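Larkow Essay Prize Goes to Study of Letters in Gothic Fiction

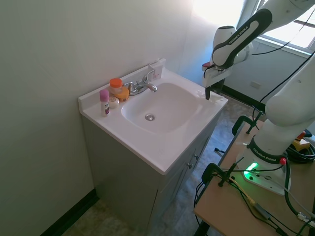

LARKOW, Mar 13, 2025 – Yi-an Moon has won this year's Larkow Essay Prize for a paper on letters and unreliable narrators in the Gothic novel. The prize is open to undergraduates in any department and drew 200 entries, up from last year.

Moon's essay, "Sealed and Unsealed," looks at how Gothic writers used letters, diaries and found manuscripts to put distance between the reader and the events of the story. Most of it deals with Bram Stoker's "Dracula," which is told almost entirely through journals, letters, telegrams and newspaper clippings. Moon argues that the typed copies Mina makes of the other characters' papers leave the reader with a record that can't be checked against the originals, a point Jonathan Harker admits in his closing note.

A shorter section covers Wilkie Collins and "The Woman in White," where each witness tells only the part he or she knows. The judges thought this section could have been longer.

The essay runs to 3,794 words. It will appear in the spring issue of the Vullurar Review, along with the two runners-up. Print copies are $25 and can be ordered through the Eltell Reading Room.

Entries for the next prize open in January. The theme will be sea voyages in fiction before 1900.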